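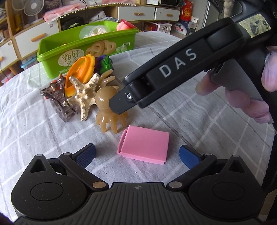 Areeba Tarar wrote in to ask whether the Fumach really pulls 2 litres a day out of a bedroom, as the box says, or whether that only happens in a laboratory in the tropics.

Mostly the second, Areeba. The figure on the box is measured in a room kept far warmer and damper than any bedroom you would want to sleep in. We stock the Fumach small-room dehumidifier all the same, at £127, and we would like you to know what you are paying for.

It takes the edge off a damp room. It will not cure a leaking gutter, a bridged damp course or a bathroom with the fan switched off. If your wallpaper is coming away at the bottom, spend the money on a builder first.

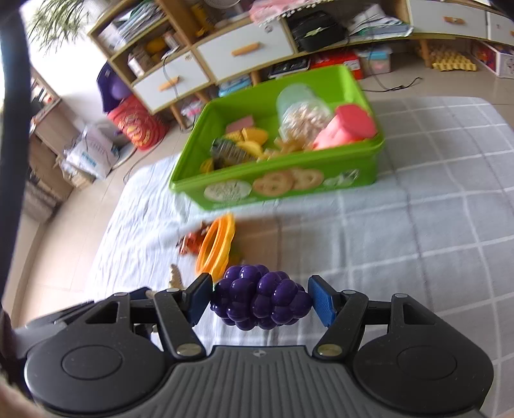
The "whisper mode" is a slower fan speed. Some people sleep through it and some don't. The "air purifying layer" is a foam dust filter, and you should rinse it every couple of weeks. We have yet to see anything to persuade us that it does more than keep fluff off the coils.

Sondton and Warrier both sell something very similar. The Sondton has the better handle and a worse tank, which slops when you lift it out. The Warrier costs £155 and comes with an app. We can't think why. 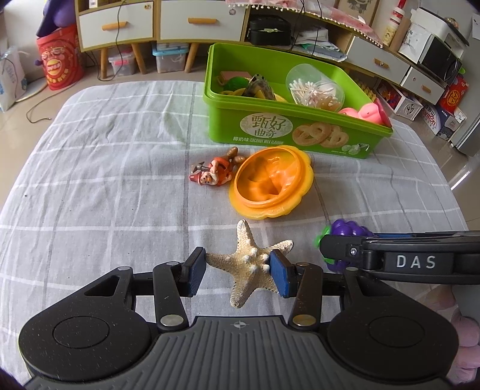 Running costs depend on your tariff and how long you leave it on, so ignore the pennies-a-day sticker and use the humidistat. The dial is vague, and a cheap separate hygrometer will serve you better.

Colour: white
Tank: lifts out from the front, stops when full
Continuous drain: yes, hose sold separately (Trivum hose fits)
Lead: 80 cm, too short in our view
Guarantee: two years, keep the receipt
Returns: unused and boxed, please

Price checked 3 September 2025. The maker put it up in March and may well do so again.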